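Freshening Up a Microfiber Couch Without Losing Your Whole Afternoon

I put this off for ages, and then one September morning the sun came in low across the living room and I saw every blotch on that couch at once. So up came my sleeves!

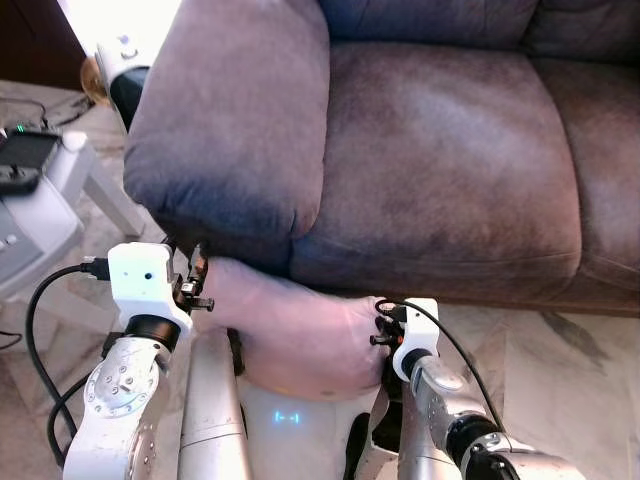

Before you get anything wet

Find the care tag. Mine was under a seat cushion, way at the back, and it took me a while to find. W means water-based cleaners are fine, S means solvent only (rubbing alcohol is what most people use), and WS means you can go either way. If it's an X, stick to the vacuum and a brush.

Then vacuum, and I mean really vacuum. Do the creases where the back cushions meet the seats, the seam between the seat cushions, and the skirt along the bottom, where dust loves to settle. The crevice tool gets down in there, but I switch to the soft brush for the flat parts.

The arms come first

I always start with the arms because they get the worst of it — hands, elbows, heads, snack plates, you name it. The rolled edges go shiny or pale before anything else does. A little of that is just wear and it isn't coming back, but a lot of it is flattened nap with skin oil in it, and that part you can fix.

For an S couch like ours, I put plain rubbing alcohol in a spray bottle, open two windows, and keep away from the stove and any candles. Test a hidden spot first and let it dry all the way. Then mist an area the size of a dinner plate and rub it with a white sponge (white, please, I once used a green one and had a very bad evening). Keep turning the sponge to a clean side.

Now let it dry for 30 minutes. It'll feel stiff and look kind of awful. Don't panic!

Bring the nap back

Take a soft, dry nail brush or a clean shoe brush and go in little circles, then finish with long strokes all in one direction. I do the seats front to back and the arms top to bottom. Brushing every which way leaves darker and lighter patches that look exactly like stains, and I've cleaned a "stain" twice before figuring that out.

My cousin over in Drondside swears by the Grarine brush with the curved handle, and I did buy one, and it's nice, but my old shoe brush does the same job.

Little things that help

Blot spills with a dry towel right away and don't scrub.

Baking soda for smells: sprinkle it on, leave it for a couple of hours, vacuum it off. Keep it out of the deep creases or you'll be chasing white powder for weeks.

If your cushions come loose, swap them around once a month so the favorite seat doesn't sag first.

Five minutes with the brush on the arms every week or so saves you a big cleaning later — I do mine while the coffee's brewing.

Next up is the hallway rug, and I'm dreading it.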